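The Door Problem

By the time Johanna Gisler walked over to my desk, I had been opening the same door for 41 runs, and I'd stopped eating lunch like a normal person.

"Is it still the door?" she said.

"It's always the door," I said.

I should explain that I was the new hire on the Pareck project, and that the new hire got doors. Everybody else had something people would want to watch at a party. Jonas Zaugg had dishes. Jonas would pull up his robot stacking bowls in the simulator and people would come out of meetings for it, I mean really, they'd bring their coffee. I had a robot that walked up to a door, took hold of the knob, got the thing halfway open and then just quit. It stood there. Sometimes it closed the door again, very gently, like it had walked in on somebody.

The method was Johanna's and it had a paper title so long that we all called it Sulemana, after the street she lived on when she came up with it. The idea was pretty simple if you said it fast. You didn't show the robot how to do the whole job. You showed it where the job changed - the second when reaching turned into pulling, the second when pulling turned into going through - and you let it figure out everything in between on its own, over and over, in a made-up house. It worked great on drawers. It worked on Jonas's bowls. On doors it worked 13 times out of 41, and I had gotten those 13 by being nice about what counted as open.

"Show me a bad one," Johanna said.

So I pulled up run 29. I'd picked it as my least favorite because it was so close to being good. I stopped it partway and turned my screen so she could see what the robot saw, and she leaned in with both hands on my desk and didn't say a word for what felt like the whole month of June.

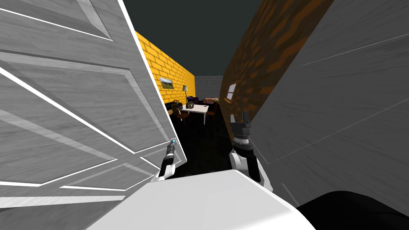
Run 29, from the robot's side of things: left gripper down by the knob, right arm in the gap.

"Where's it going?" she finally asked.

"Into the living room. There's a table. It's supposed to go stand by the table."

"Cute lamp."

"Thank you," I said, like I'd bought it.

"And what's the right arm doing?"

I looked. I had looked at this picture so many times that I'd more or less memorized the yellow bricks, and I'd spent a good ten minutes one night wondering who hangs a landscape that small on a wall that loud. But I had never once thought about the right arm. It was up in the gap with both fingers pointing at the ceiling, like a kid in the back row who knows the answer.

"Nothing," I said. "We only marked the left one. The left one does the door."

"So who told it what the right one's for?"

"Well, no one."

She pulled over Jonas's chair (Jonas was sitting on the edge of it at the time, and he got up pretty fast) and we went back through all the runs, good and bad. It took until eleven at night. We ordered from the noodle place on Redley and ate out of the boxes. Every time one of us said "there!" the other one wrote down the number.

I'd love to tell you it was a clean result. In the bad runs the right arm was mostly wherever it had ended up, sometimes down, sometimes out to the side, once straight back like a swimmer's. In most of the good ones it had drifted into the opening before the left hand let go. I'd been marking the moment when pulling turned into going through, and I'd been marking it on the wrong arm.

"Mark both," Johanna said, getting her coat. "Run it again tomorrow. Don't change anything else, okay? I mean it. Don't touch the lamp."

I didn't touch the lamp. I marked both arms, I did 41 new runs so the numbers would match up, and 37 of them went through the door. I went over the four that didn't and I was mean about it this time. Two had bumped the door on the way. One never found the knob. The last one opened the door, went in, and stopped short of the table by a foot or so, and I kind of wanted to give it that one, but I didn't.

I printed the numbers and left them on Johanna's keyboard with a noodle menu on top. Jonas came by while I was packing up and asked if he could see a run, so I played him the first good one. He watched the whole thing standing up with his coffee.

"Huh," he said. "Can it close it, too?"

I told him that was Bastum, the next project over, and he should go ask them.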